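**Perception engineer, household manipulation - Jeko, Merholm office**

Hiring 2 people, start in November if we can. Small team, software only - the hardware group sits down the hall and is not hiring right now.

What the job is:

- own the cloth tracking module (C++ and Python, some CUDA)
- contact and grasp-point prediction from head-view video
- exposure handling, backlit edges, dark fabric with almost no texture
- clean up our labeling tool. It's slow. Everybody knows

Training set is 1,501 clips right now, 42 of them labeled all the way through by hand. Curtains are the worst class by far. Depth gives up on dark folds and the planner then picks a grip point in mid air. 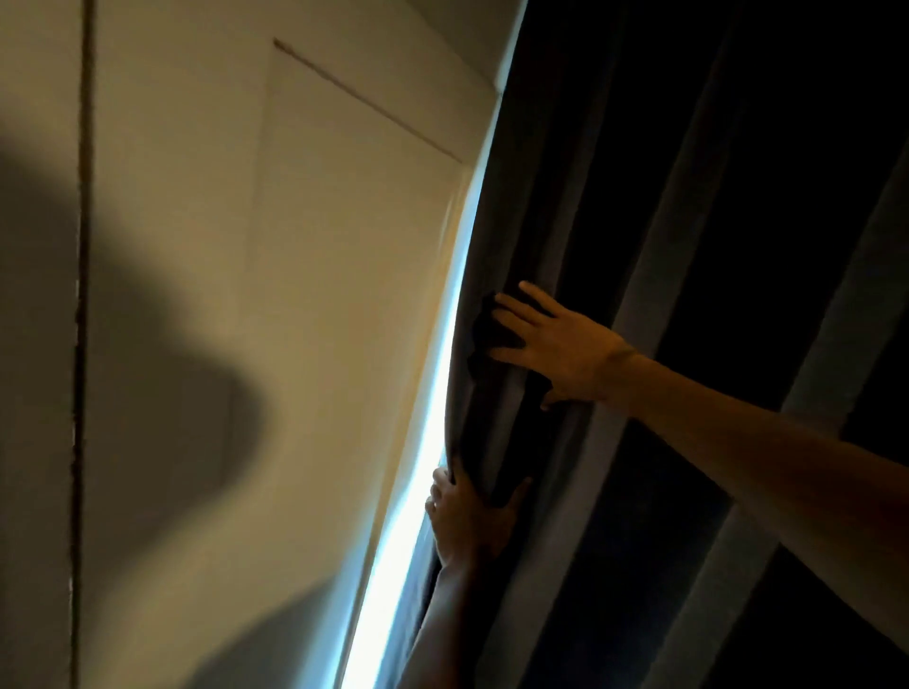

*Curtain class: both hands on the edge, daylight in the gap. Your tracker has to keep hold of that edge.*

You should have: shipped perception code that ran on something real, good C++, patience with calibration. Deformable objects a big plus. ROS 2 helpful, you can pick it up here. Degree optional, we read code first.

You'd report to Olga Ojeda (perception) and work most days with Raghavendra Fernandes on the planning side. Three days a week in the office, rest is up to you. Relocation money availble for Merholm, not for Skelldale.

To apply - resume plus one repo or writeup you're proud of, more than 500 words is too much. Send to Anayeli Zamudio, jobs desk, subject line "cloth". No cover letter. First call is 30 min with Olga, then a paid take-home, then a visit. We answer everyone, usualy inside two weeks.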